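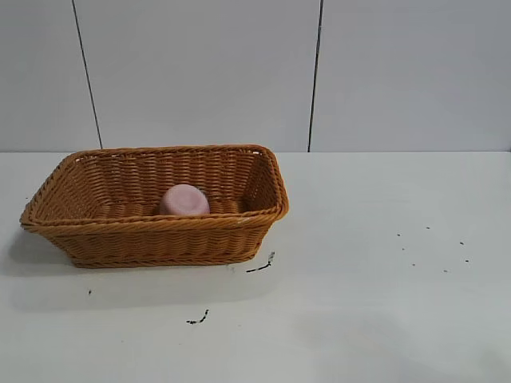 The rental kitchen problem

Day one of any cabin week goes the same way. Bags in the hall, kids in the lake, somebody opening every drawer looking for a corkscrew. Eleven mugs, one sharp-ish knife, no colander.

I spent most of July on the road around Noonan, a lake town of 2,000 that fills up fast once school lets out. Four rentals in three weeks. Good beds mostly. Kitchens, not so much.

The owners know it. Clurimach, the agency that handles 216 cabins on the north shore, says missing kitchen stuff is the complaint it gets most, ahead of wifi and ahead of mice. It now asks owners to stock a basic list, 17 items long. Can opener is at the top. Underlined, too.

So what do you bring? Less than you think. A decent knife wrapped in a dish towel. Salt, oil, coffee, filters - the filters are what everyone forgets. A basket for the small stuff, so it goes from car to counter in one trip and back again at the end of the week. Plastic cups if you have little kids.

Skip the blender. Skip the big pot, theres always a big pot.

Shopping is its own story. The Judis market in town closes at 6 p.m. and runs out of bread by noon. Pisura, the bigger store out on the highway, is roughly a half hour each way and worth it once, on the way in. Spend your $50 on breakfast things and something easy for the first night. Eggs. Tortillas. A bag of lemons. You will not want to cook after that drive, trust me.

And check the oven before you buy a chicken. Two of my four didnt light. We ate a lot of sandwichs, out on the dock, and went back to the market in the morning for more bread.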